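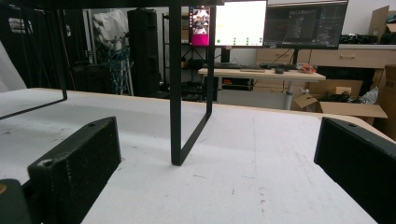 White table top with light scuffs and a thin edge of light wood.

Always in the second row at the start - what should we practice?

Posted by Damián Daza, December 2025

Hello to all. I sail a two-person dinghy with my cousin on the lake at Jatdale. I steer and she has the jib and the spinnaker. We began racing last year, and I think our boat speed is not bad now. On the upwind legs we often pass boats. But the start is always our weak point. When the gun goes we are one or two boat lengths behind the line, with bad air from the boats in front of us, and then we must tack away to find clean wind. By the first mark the good boats are gone.

In October we sailed the last series of the season and I tried to write down after each race what happened. Mostly it is the same three things. I arrive too early, I let the sails out to wait, and then I cannot get the boat to go again in time. Or I stay far back to be safe and I come with full speed but there is no hole left. Or a boat comes from leeward and says "up, up!" and I go up and lose everything.

Our starting line is often quite long for our number of boats, maybe 300 meters in the big regatta, shorter in the club races. The boat is named Kundura and is not new, but I bought a new mainsail from Hudec in spring, so I do not want to blame the equipment.

My questions are these. How do I know where the line really is when I am in the middle of it? How far back should I wait in the last minute? And when the leeward boat calls me up, must I go up at once, even if I will be over the line early? We have time to train before the season, the lake does not freeze here, but usually it is only our boat on the water. So exercises for one boat would be the best for me.

Thank you for your help, and sorry for my English in the sailing words, I learned them in another language.

Answer from Dagmar Procházka

Hello Damián. I had the same problem for many years, and I still have it in some races, so please take this as the opinion of a club sailor.

First, the line. From the middle it always looks as if you are closer than you are. Most people in the middle stop too early, and this makes the "sag" that you can see from the committee boat. The cure is a transit. Before the start, in good time, sail outside the pin end or behind the committee boat, and look along the line to the land behind the other end. Find something there that does not move: a tree with a special shape, a house corner, a mast on a hill. When you are in your place and this thing stands exactly over the pin, your eyes are on the line. Remember that your bow is in front of your eyes. In a dinghy you sit more than half a boat length behind the bow, so you must stop before the transit closes. I take a second object a little to the side, and when this one comes over the pin I know I have about 2 boat lengths. You must check this second object from a place that is really so far behind the line, otherwise it is only a guess. It also works only for the part of the line where you checked it, and this took me a long time to understand.

If the committee moves the pin, your transit is finished and you must take a new one. Look at the pin boat during the postponement! I once sailed a whole start with the old transit and we were over by so much that other people laughed.

Second, which end. Put the boat on the line, head to wind, sails loose. The bow points more to one end, and this is the end that is farther upwind. For your level I would not start directly at the favored end when all the others want it also. Start a third of the line away from it. You lose a few meters and you have clean air, and that is a good exchange.

Third, the distance in the last minute. I cannot give you a number, it depends on the boat and on the wind and on the waves. You have to measure it. Go to a buoy, stop the boat completely with the sails out, three lengths below it on a close reach. Then your cousin starts the watch and you pull in, both sails together, and sail close hauled past the buoy. Write down the seconds. Do this in light wind and in more wind. In light wind it takes terribly long, and I think this is your problem number one, that you let the sails out and believe the boat will go when you pull. It does not go. It first slides sideways. You need to bear away a few degrees, get the flow on the centerboard, and only then come up to close hauled. For this you need space to leeward, so the hole below you is worth more than anything else in the last thirty seconds.

Exercises for one boat: put out one small buoy with an anchor. Try to stay next to it for two minutes, always on starboard tack, not farther than one length away. Sails out, a bit of main, sails out, a bit of jib backed, and so on. It is boring and cold in winter, but after four or five sessions you feel what the boat does when it is slow. After that do the countdown: the watch runs from one minute, you may go where you like, and at zero the bow must be at the buoy with full speed. The crew reads the time aloud, all of it, not only the last ten seconds. I am always surprised how many crews are quiet before the start.

One more thing, about the jib. Many crews pull the jib first and very hard. Then the bow is pushed down and the helmsman fights it. If you want to hold your place, use the main. If you want to bear away and accelerate, use the jib first, but gently.

I hope it is useful. Write again in spring how it went.

Answer from Peter Hájek

Just get a good watch and be more aggressive. The others are also afraid. I sail number 78 in the Hilevon fleet and I had bad starts until I decided that I will be in the first row every time, even when it costs me some over-early. After one season it was fixed. You can learn more from one start where you are called back than from ten where you are late.

Also port tack approach. Come on port below the others, look for the big hole, tack in it. Works nearly always.

Answer from Silvia Doležal

I agree with Dagmar on nearly everything, so I will write only about the rule question, which was not answered yet. I help with protests at our club, but I am not an international judge, and you should read the rules in the book yourself.

When you are overlapped on the same tack, the windward boat keeps clear. Before the start this is true also when you are nearly stopped, and it does not matter that you were there first. So if the boat from leeward is close and you are windward, you must go up when it is needed for keeping clear. The fact that you will be over the line early does not protect you. That you cannot go up quickly with slow speed is also not an excuse for later, but there is a limit for the other boat. If she came from behind and got the overlap to leeward of you, she must at first give you room to keep clear. And if she changes course to push you up, she must also give you room to keep clear. Room means the space you need when you react promptly and in a seamanlike way. So when you hear the call, begin to react immediately. Do not discuss. If you react at once and she hits you anyway in the first moment, the situation is quite good for you. If you look at her and wait, it is bad for you.

The word "up" itself has no power in the rules. She does not need to say it, and you do not need to obey the word. What counts is the position of the boats. Some people shout it from four lengths away, and then you may simply continue.

Take care also at the committee boat. If you come from the windward side and there is no space between the leeward boat and the committee boat, you cannot ask for room there. At a starting mark with water all around it, when you are approaching it to start, the usual mark-room does not exist. Ludmila Vondráček wrote a longer text on this in our club bulletin after a rather expensive collision, and every spring we read it again with the new sailors.

To the advice of Peter: the port approach is good when you can already tack and stop in a small space. But on port you must keep clear of all starboard boats, and while you tack you must keep clear of everybody until you are on a close-hauled course. If you tack too close under somebody, she needs time to respond and you have to give it. For a crew that loses speed when it waits, I would learn the exercise with the buoy first. And before you try the method with the over-early starts, please check which flag is up at the preparatory signal, 4 minutes before the start. With the black flag, being over in the last minute costs you the race, and there is no coming back to correct it.

Comment from Damián Daza

Many thanks to all three. We made the buoy exercise from Dagmar two times already. In light wind we needed much longer for the three lengths than I believed, so I have now a piece of tape on the boom with the seconds written on it. My cousin asks if the backed jib should be held by hand or in the cleat?

Comment from Dagmar Procházka

By hand, always. If it is in the cleat, you will forget it there when the boat below you begins to move.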